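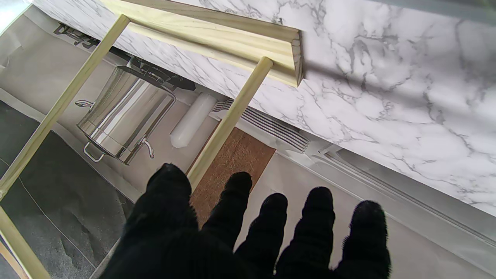
4. What we did with the titles

I'll start with the product titles, as they took up most of our time and caused most of the arguments. A title in an online shop has two jobs. It has to tell the person on the page what the thing is, and it has to match whatever somebody typed into a search engine before they got there. Shop owners tend to write for the first job and then get told off by a consultant for forgetting the second. Take a rack in pale pine with round dowels. In one supplier's feed it might be a "dowel rack", in another a "natural wood stand", and a shopper may type either, or "pine drying thing", or something with three spelling mistakes in it (and quite often the last one buys). We wanted to know whether changing the title to match the typed words brought more people to the page from ordinary search results, with everything else on the page left alone.

The shop we worked with, Kaltotell, sells homeware and runs on the Fusex platform. Fusex builds the title tag and the visible heading from the same field unless you tell it otherwise, and Kaltotell had never told it otherwise. Great news for us! One field to edit, one thing changing. It did mean we couldn't separate the effect of the title tag from the effect of the heading, and I'd rather say so now than have a reviewer say it for me. Afiq Hidayat built a small add-on that let us override the field page by page and put it back again with one click, and we used that second part more than I'd like to admit.

4.1 Choosing the pages

Kaltotell gave us 1,488 product pages that had been live for the whole of the year before. We dropped 63 of them. Some were duplicates with a different colour in the address, some redirected to a category page, and a handful had been marked "do not index" by somebody who had since left the company. Kuladent, the crawler we used, caught the redirects straight away but was happy to treat the colour duplicates as separate pages, so Glenys Rudd went through those by hand. She also found a set of pages whose canonical tag pointed at a page that no longer existed. We left those out as well (they are inside the 63) and told the shop, who fixed them that afternoon. I mention it for anyone planning something similar: ask the shop to stop fixing things while you're measuring. They mean well.

We split the remaining pages into two groups by category, then by how many visits they'd had from search, and then at random. One group got new titles. The other was left as it was. The new titles went live in March 2019, all on the same morning, and I sat there refreshing a sitemap like someone waiting for exam results.
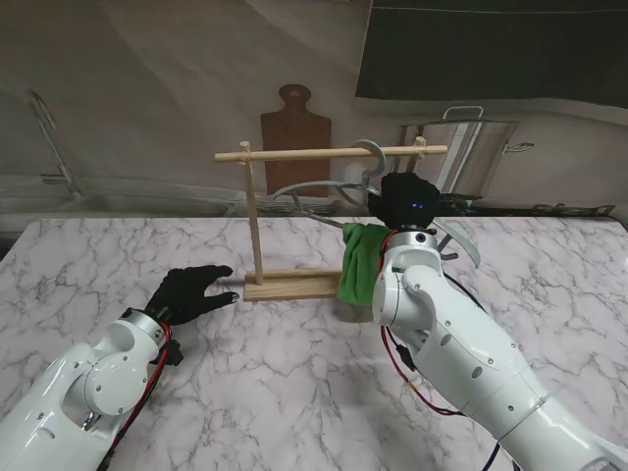

Search and Small Retail Group, Department of Information Studies

4.2 Where the new words came from

We pulled 800 search phrases from the shop's own reports, taking only those which had led to at least one click on a product page. I know there are much bigger lists about, and Dirk Sperling argued for buying one. His point was a fair one: a shop's own reports only show you the phrases it already appears for, so you can end up polishing what works and never hearing about the rest. My answer was that a bought list would have been full of phrases from people looking for something else entirely. We had a long chat about it, then another, and in the end we kept the shop's own phrases for the main test and put Dirk's worry in the limitations, where it sits looking quite large.

Three of us read the phrases separately and marked each one by type. Was it a thing ("clothes hanger")? A thing with a material ("grey plastic hanger")? A job to be done ("somewhere to dry shirts in a small flat")? A brand? Or just a muddle? The first two types were easy and we hardly ever disagreed. The job-to-be-done phrases were a pain. Halima Kirui kept a running note of every one we'd split on, and when we read it back together most of our disagreements came down to whether a room counted as a job. "Hallway hooks" is a thing, I say, and the hallway just tells you which hooks. Halima says the person wants a tidy hallway. We settled on her reading for any phrase in which the room came with a complaint (narrow, damp, dark, full of shoes) and mine for the others.

Once we had the types, writing the titles was fairly dull. We took the most common phrase of the thing-with-a-material type for that product, put it first, and kept the supplier's name for it after a comma. We didn't add anything the product page couldn't back up. If the page never said what wood it was, the title said "wooden" and left it there. This sounds obvious, but a fair few of the old titles promised oak on pages where the description further down said something else, and I do wonder how many returns that had caused. Returns weren't part of the study. I'd love to see them in the next one.

4.3 Surfaces, finishes and other trouble

Material words deserve a bit of space to themselves. The trouble is that shoppers use them for looks and suppliers use them for what a thing is made of. When people type "marble" they may want stone, or they may want anything white with grey veins on it, and the search report can't tell you which. Glenys suggested splitting these by price, on the grounds that somebody after real stone will probably not click on the cheapest result, but we had no prices against the phrases and so it stayed a nice idea. In the end we wrote "marble effect" or "marble pattern" for every product that wasn't described as stone, even though plain "marble" was typed far more often. That probably cost the treated pages some clicks. I can live with that, as the other choice was to put something misleading on a live shop and then measure how well it misled people. 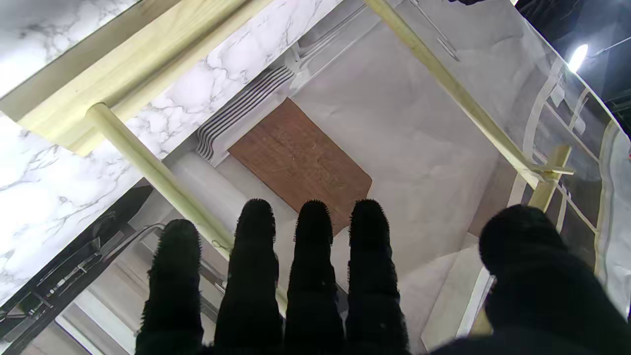

Figure 3. Light wooden plank between white, grey-veined marble-patterned surfaces.

Wood gave us a milder version of the same problem. "Light wood", "pale wood", "natural wood" and "blond wood" all turn up in the phrases, and they seem to be used for the same sort of thing. We treated them as one group and used "light wood" in titles throughout. Dennis Shemweta, who read an early draft of this section, thought we should have varied them across pages so that the shop appeared for all four. He may be right. My feeling is that search engines have been fairly good at matching those for a while now, and varying them would have given us one more thing moving about in the background. If you fancy trying it, the override add-on works with that too.

4.4 Measuring

We took clicks and impressions for each page from the search reports, and average position as well, although I trust that last one the least. It is an average over whichever searches the page happened to show up for, so a page that starts appearing for new phrases, low down, can look as if it has dropped when all its old places are just where they were. This happened to a good number of the treated pages in the first weeks and gave the shop a fright. I ended up drawing it on the back of an envelope over a video call. For that reason the main results in the next section use clicks, with impressions next to them, and position is kept to the appendix.

We stopped collecting in July, before the autumn stock came in. I had wanted to go on for longer, but the shop changes its category pages for the new season, and the internal links change with them, and after that I couldn't have said what was doing what. Before stopping we also ran the same measurements on a second, smaller shop, Ndung'u Household, where no titles were changed at all. It sells much the same sort of goods. The idea was to have somewhere to look if a search engine update landed in the middle of our test and shifted everybody at once. We compared the untouched Kaltotell pages with the Ndung'u ones week by week, and wherever the two moved together we took it as general weather and left those weeks in.

One more thing on method, then the numbers. Afiq ran the comparison twice, once with brand phrases and once without. People who type the name of the shop are going to click on the shop whatever the title says, and they can drown out everything else on a popular page. All the tables leave brand phrases out unless the heading says they're in. Dirk would like it noted that he prefers them in.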